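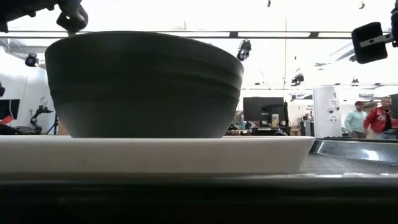 Teaching a Two-Arm Robot to Move a Bowl by Teleoperation
Project report, second semester
In-ho Yook and Ctibor Lukáč

1. Purpose

The goal of our project was to collect demonstrations of one simple task and use them to train a policy that could do the task alone. The task is to pick up a bowl from a white tray and set it down on a metal tray next to it. We chose it because a person can learn to do it by remote control in an afternoon, and because the bowl is too wide for one gripper to hold well from the outside.

Our supervisor at Skovholm asked us to compare two ways of giving the demonstrations. In the first, the operator holds the robot arms and moves them by hand. In the second, the operator sits at a separate station and moves a pair of leader arms, and the robot copies them.

2. Setup

The workspace is a dark table with two black grippers, one coming in from each side. The white tray sits on the left, and the metal tray is to the right of it with a gray mat below. The bowl is dark gray with a broad rim that flares out, so the fingers have something to hook under.

We recorded with the Jolta software already installed on the lab computer. It saves joint positions, gripper opening and video at 15 frames per second. The leader arms came from an older project called Gisler. We replaced two worn cables and recalibrated the left wrist, which had drifted enough to make the gripper close at an angle.

3. Collecting the demonstrations

We recorded 330 demonstrations in total, split evenly between the two methods. In-ho did most of the hand guiding and Ctibor did most of the remote control. This was a mistake in the plan, and we come back to it in section 5.

Each demonstration started with both grippers above the bowl and open. The operator lowered them to the rim, closed them, lifted, moved to the right and let go. If the bowl slipped, we kept the recording but marked it as failed. We threw out 13 recordings where the video and the joint data did not line up.

Hand guiding was easier to start with. You feel the rim through the arm and know when to stop. The problem is that the operator's hands and sleeves end up in the video, and the policy never sees those when it runs alone. With remote control the video is clean, but there is no sense of touch. Ctibor pressed too hard on the rim in most of his early attempts and tilted the bowl.

4. Training and results

We trained one policy on each set, using the Zindent training code with its default settings. The policy trained on remote control data was smoother when it approached the bowl and more often got both fingers under the rim. The hand-guided policy tended to stop above the bowl and wait – we think it was looking for a hand.

Both policies had trouble with the release. The right gripper opened slightly before the left, and the bowl landed on one edge before settling.

5. Problems

The two operators should have switched halfway. As it is, we cannot separate the effect of the method from the effect of the person. We also moved the mat once between sessions and did not write down where it had been. Tape marks on the table would have fixed that.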